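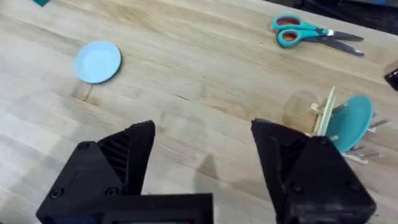 Figure 6. Small plate, scissors and plate rack on the worktable.

SECTION 6. CLEARING AND RESETTING THE WORKTABLE

6.1 Purpose

This section applies to every shared table in the Rondilden activity kitchen. It sets out how the tabletop, the wooden plate rack and the hand tools are to be returned to order at the end of a session. Groups that use the craft cupboard as well as the kitchen must also complete Section 7.

6.2 Before you start

Confirm that the next group is not due within the half hour. Table bookings are posted beside the door and are kept by Mylene Dela Peña. Collect one dry cloth, one damp cloth and the table caddy. Do not use scouring pads on any wooden surface.

6.3 Procedure

1. Close all scissors before moving anything else. Scissors left slightly open, as in Figure 6, are to be picked up by the handles and closed with the blades pointing away from the body.

CAUTION: Do not reach across open blades to get to the plate rack. Walk to the other side of the table.

2. Wipe the blades with the dry cloth, working from the pivot toward the tips. Place the scissors in the caddy with the tips down.

3. Collect any plates lying flat on the table. Scrape, wash and rinse them at the left-hand sink.

4. Dry each plate on both sides, including the rim. A plate that goes into the rack wet will leave a mark on the wood.

5. Stand the plates upright between the pegs, one plate to each gap. Do not force a plate that does not fit. Thick-rimmed plates belong on the lower shelf of the Jistetti cabinet.

6. Move the rack away from the table edge by at least the width of a hand.

7. Wipe the tabletop with the damp cloth, following the direction of the grain -- never in circles. Go over it once more with the dry cloth.

8. Return the caddy to its hook and sign the sheet.

NOTE: Natural patches and streaks in the grain are part of the wood and will not wipe away. Do not scrub them. If you are unsure whether a mark is a stain, leave it and write the table number on the sheet.

6.4 Care of the plate rack

The rack may be wiped but must not be soaked or placed in the dishwasher. Check the pegs for movement every 2 weeks. A loose peg is to be reported to Vusumuzi Nel, who holds the wood glue and the spare pegs. Keep the rack out of use for 36 hours after gluing.

Tables are oiled each April. During that period the racks and caddies are stored in the Hestutetti room, and plates are stacked flat in the cabinet with a paper sheet between them.

6.5 Damaged items

Chipped plates are to be withdrawn at once, even when the chip is small. Wrap the plate in paper and place it in the bin marked for breakages. Scissors with a stiff or loose pivot go in the repair tray -- not back in the caddy. Replacements are requested on Form 39, available from Nokuthula Adams at the front office.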